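# Hand-held grippers for the Wanduna laundry arm, part 4: fingers, pivots, first folds

Last edited May 12, 2021

By now you should have two gripper bodies that close when you squeeze them and open when you stop. If yours do the reverse, go back to part 3 and swap the linkage. Mine did the reverse for an entire evening.

The plan for Wanduna hasn't changed. A person folds laundry with the hand-held grippers, the Taheri logger writes down what the fingers did, and someday an arm does the same thing while I drink coffee. So far I have folded more shirts for this machine than I ever folded for myself.

## You will need

- both gripper bodies from part 3
- two pairs of black fingers, printed or cut at the Wollwood bench
- pivot hardware and caps
- thin rubber sheet, the kind sold for lining drawers
- 200 grit sandpaper
- a kitchen scale
- a bed, or some other big soft surface you don't need for a while

## Fit the fingers

1. Sand the inside faces of the fingers with the 200 grit. Stop when a fingernail no longer catches. Print lines snag knit cotton, and a snagged shirt comes along with the gripper like a child leaving a toy store.
2. Seat each finger on its pivot and tighten until it stops wobbling, then back off a quarter turn. Too tight and your hand will be done before the laundry is.
3. Close the gripper against a window. Light should show lower down between the fingers but not at the tips. If the tips don't meet, loosen the pivots and try again before you reach for the sandpaper. You can't sand material back on.
4. Glue the rubber to the inside of the tips. Let it cure overnight. Four hours was not overnight.
5. Cap the pivots. The round caps keep lint out of the hardware, where it would otherwise form a sort of felt bearing.

## Set the squeeze

Pinch one corner of a T-shirt, hook the other corner to the kitchen scale, and pull upward. You want the cloth to slip at 300 grams. Much less and it drops out on every lift. Much more and the fingers won't let go cleanly, and you'll learn to shake the gripper at the end of each fold. The logger records the shaking too. I have a lovely data set of shaking from August.

Do this for both hands. They won't match on the first try, and the weaker one will be the one you've already glued.

## Record a short session

Start the Taheri logger, squeeze each gripper fully once so it knows where closed is, and do 10 takes of the same fold. I mean the same fold. My early takes show six techniques, including one I can only describe as giving up.

Work from the bottom hem. Pinch both corners, pull the hem snug, and bring it up and over without dragging the rest of the shirt along. When the edges line up, open both grippers together. Opening one first leaves a twist, and the twist looks innocent until the next fold.

Fabric bunches, and on a soft bed the fingers like to take a bite of whatever is underneath. Come in low with the tips nearly closed, open them only as wide as the hem needs, and don't press down to be safe. Pressing down is how you get the comforter.

Once shirts go well, try something larger. A sheet is the same job with worse manners: pick up a corner and move slowly.
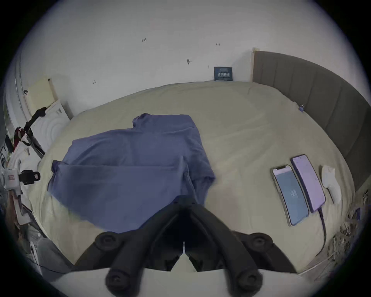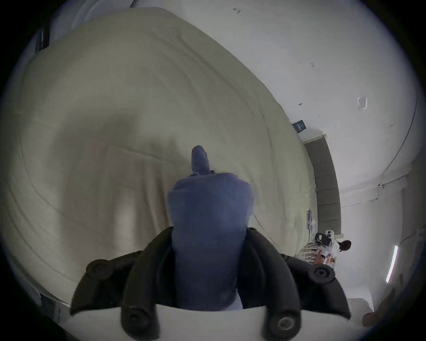
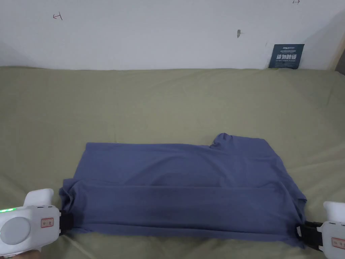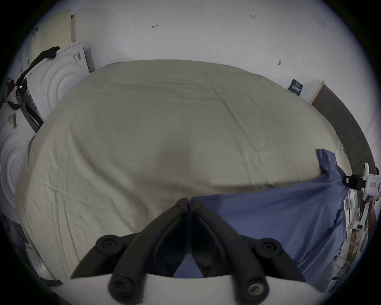

One reader wrote in to say that the quarter turn in step 2 doesn't survive a long session, and that a dab of Prosedent threadlock on each pivot fixed the drift on both hands. The same reader would like it noted that the threadlock goes on after the fingers are aligned, and that the order in which this was discovered is a private matter.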